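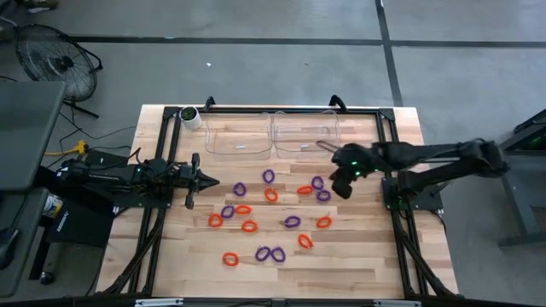

The Ponce 27 returns to Joltemdale in the latest update as a two-door coupe priced at 1,239 credits. It sits in the Street class and shares its chassis with the Fluvden van, with the ride height lowered and the rear track widened.

Handling is neutral up to fourth gear. Beyond that the rear tyres lose grip on wet bitumen, particularly through the Punalthorpe roundabouts. Armour plating is available in 5 grades, each adding mass and lengthening braking distance. Kosmas Petridis, who tuned the handling model, recommends grade two for races longer than 30 kilometres.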